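How does a robot pick things up?

At the Trasthorpe shared workshop, we are building a robot called Duno. Its job is to take blocks out of a metal bin. You could do this before you could talk. Duno needs 54 lines of code just to close its fingers. 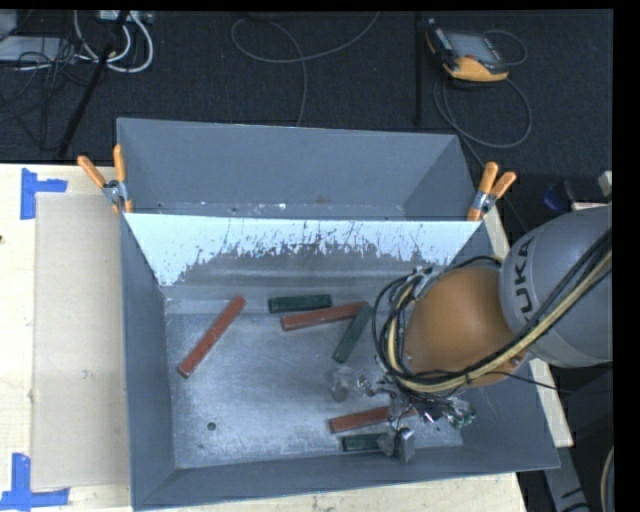

First it has to work out where a block is and which way it points. Then the arm must get there without bashing the sides – a skill we are still practising on Saturday mornings. Clamps and tape help. So does a lot of patience, and biscuits.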